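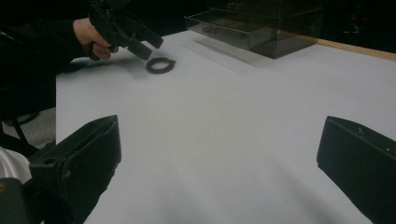 Small things go missing in every workshop and kitchen: washers, rings, caps, the rubber seal of the coffee pot. I repair household items at home for many years, and these are the habits which help me most to keep small parts in order.

Work on a light surface. I put an old white pillowcase or a sheet of baking paper over the bench before I open anything. Dark screws are seen at once, and when I finish I lift the corners and everything slides to the middle.

Put the parts down in the order you take them off, from left to right. When you assemble, go from right to left. My neighbor Kazue Ogura uses an egg carton for the same purpose, and it holds 12 parts, enough for most taps and pepper mills.

Close the drain before you touch a faucet. If the plug is lost, a wet cloth pressed into the hole is also good.

For something that has rolled under the stove, pull a thin stocking over the vacuum cleaner tube and fasten it with a rubber band. Use the lowest power. The part stays on the stocking and does not go into the bag.

Rubber seals should be washed in warm water with a little dish soap, then dried completely. Do not use cooking oil on them, it becomes sticky after some weeks. A very small amount of silicone grease made for food equipment is better.

Jars are nicer than boxes for storage, if they are clear and not too deep. I keep mine in a Gellholm drawer, lying on the side with the lids to the front – so I can read the labels without lifting anything. On the label I write the size and also the machine it belongs to.

Old seals should not go back to the jar. Cut them in two with scissors, then you will not use them again by mistake.

Haruto Wada wrote to me in April to ask about steel rings with rust. Leave them in white vinegar for around 3 hours, brush with an old toothbrush, rinse and dry well. Do not do this with plated rings, the vinegar can damage the surface. For those I use only a soft cloth and a drop of sewing machine oil.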